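Workshop log, Lewis bench
August, started 4.40 pm

Continuing from the last entry. The job for this session was the small-fruit transfer for the Ustville round: pick from the dish, carry, release on the tray, no skin damage. Both hand-held grippers used.

Checked the linkages before starting. The left outer arm on gripper A had play at the far joint. Nipped up the screw until the play went, then backed it off until the fingers closed under their own spring. Same on the right side so the two match. Gripper B left alone.

Pads: still the blue ones. The grey offcuts from the Erkby box were tried in July and they glazed after one session. Pads wiped with isopropyl and left to dry before the first pick. Add this to the start-up sheet, it is not on there yet.

Trigger travel on A is now 21 mm from open to first contact on the mid-sized orange fruit. Written on tape on the handle. Anyone who changes the screws needs to redo this number.

Order of picks agreed at the bench:
- orange fruit first, with A, to the tray
- reds next, same gripper
- dark ones last, they are glossy and the outline is hard to judge from the gripper view
- B works the right-hand side of the dish only, and stays out until A has lifted clear
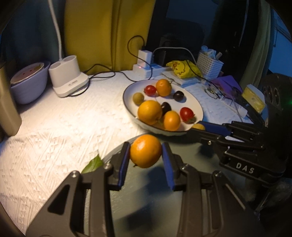 Gripper A with an orange fruit over the tray. B at the right-hand rim of the dish.

Contact point matters more than squeeze. If the fingertips meet the fruit above its widest part, it rolls down and out as the arms lift. Aim at the widest part or just under it, close slowly, pause, then lift. The pause is in the Wurkine script as 2000 ms. Shorter was tried by hand and the fruit swung on the way across.

Release is the weaker half. The tray is smooth and the fruit wants to roll to the rim. Lower until it touches, open one notch, wait for it to settle, then open fully. Opening in a single movement from any height gave a roller each time. A damp paper towel under the drop point would fix it but the rules say bare tray, so it has to be done with technique.

Lighting: warm on the left of the table, bluish on the right. The same fruit reads as a different colour depending on which side of the dish it sits. Colour threshold in Wurkine was set under the warm end only. Needs a second set of values, or one light for the whole table. Prefer one light.

Cable: the black one crosses the cloth close to the dish. Reroute behind the lamp base and tape down.

Faults:
A, none after the screw adjustment.
B, upper finger slow to return, 2 occurrences. Suspect the pivot. Strip and clean, do not oil near the pads.

To do before next session
Start-up sheet: add pad wipe and travel check.
Warm and cool colour sets, if the single light can't be had.
Print the spare finger for B in the same black as the others.
Try the picks with the dish turned a quarter, as the fruit positions in the round are not fixed.

Packed up 6.15 pm. Fruit binned, tray washed, both grippers back in the case with the fingers open.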